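Ruria Wood Oil for Tables and Worktops
Made by Seppälä

Ruria is an oil for indoor wood that is used every day: dining tables, desks, shelves and kitchen worktops. We have made it in our own workshop for 14 years and the recipe has changed only once, when we took away the orange scent. Many customers asked for this.

The oil goes into the wood and does not build a thick film on top. The grain stays easy to see and the surface still feels like wood under the hand. On pine and birch the color becomes a little warmer. On oak and walnut it becomes clearly darker, so please try it first on the underside of the table.

How to use

Sand the surface lightly along the grain and remove all dust. Stir the oil well, also from the bottom of the can. Put on a thin layer with a cotton cloth, wait 22 minutes, and wipe away everything that the wood did not drink. Shiny spots mean that there is still too much oil – wipe again before it gets sticky. A second layer can be given the next day. 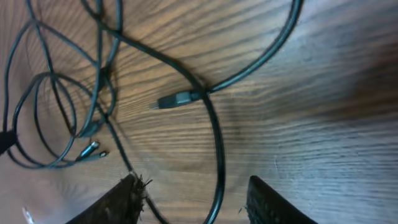 A desk normally needs new oil once in a year. For a kitchen worktop we recommend twice, and November is a good month for it in homes with dry winter heating. You don't need to sand again if the surface is smooth and clean.

Cans and coverage

Small can: enough for some 5 square meters, one layer
Large can: for floors and bigger projects, by order only
Shades: Natural, Granance (light gray), Visoren (dark brown)

The gray shade can look different in daylight and in lamp light. Kauko Räsänen in our shop mixes sample strips on request, and they are sent by normal letter without cost.

Safety

Cloths with oil in them can catch fire by themselves. Put used cloths in water or let them dry flat outdoors before you throw them away. Keep the can closed and away from children. Do not store it below freezing.

Orders over 80 euros are delivered free. Unopened cans can be returned, but specially mixed shades can not.

Page updated 27 Jun 2025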